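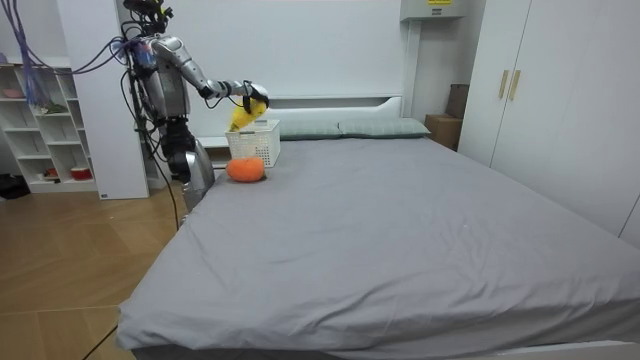
Signing Day thoughts

2/7/25

So the letters are in, the hats have been worn, and my phone is finally at a normal temperature again. If you follow Clernotbridge football the way I do (which is to say, too much) you already know most of the class. I wanted to get my thoughts down before I start changing my mind about everybody.

First off, I love the offensive line haul. We took five linemen, and after what our quarterback went through last fall I would have been fine with ten. The big kid from Laltitz is the one I keep coming back to. I drove up to see him play in the second round of the playoffs and he moved one poor defensive end so far down the field that the guy ended up next to the band. He needs to work on his feet in pass protection, and he stands up too tall when he gets tired, but you can fix that with a redshirt year and a good position coach.

Then there's Wen-hsiung Chiang, the running back. Nearly 1,000 yards as a junior, then a bad ankle, then a senior season where he split carries and a lot of schools quit calling. I'm so glad we didn't! His film from the Clollton game is worth your time if you can find it. There's a screen pass in the third quarter where he waits, and waits, and you're yelling at him to go, and then he's gone up the sideline and there isn't anyone within a few yards of him. Is he going to start in the fall? Probably not. I'd bet on special teams first and maybe a few series when the games get out of hand.

What I don't love is the secondary. We lost both starting corners and signed 2 guys who played mostly safety in high school. The coaches say they can move over, and maybe they can, but our conference throws the ball all over the place and I remember the Sima game a little too well. My brother-in-law left at halftime of that one and beat all the traffic, and I have been hearing about it ever since. I'd really like to see us bring in an older corner through the portal in May, when spring ball is over and people start looking around.

The kicker is a walk-on, by the way, and I have no opinion on him except that he has a great name for a kicker and I'm not going to print it until he makes the roster. I've been burned before.

A few of you asked in the comments whether I think this class is better than last year's. On paper, a little. Last year's had the flashier receivers, and one of them already left, so there you go. I think this one is deeper where it matters, and it has fewer kids from three time zones away who have never been through one of our winters. I always worry about those kids the first time it snows.

Spring game plans: I'll be in the same spot as always, north lot, by the fence, with the chili. Bring your own bowl this time, please, I ran out before noon last year and had people eating out of coffee cups. If the weather is bad they move it to the indoor field and you need a ticket for that, so keep an eye on the team page the week before.

Next post will be basketball, unless they lose again, in which case I'm going to write about the punters.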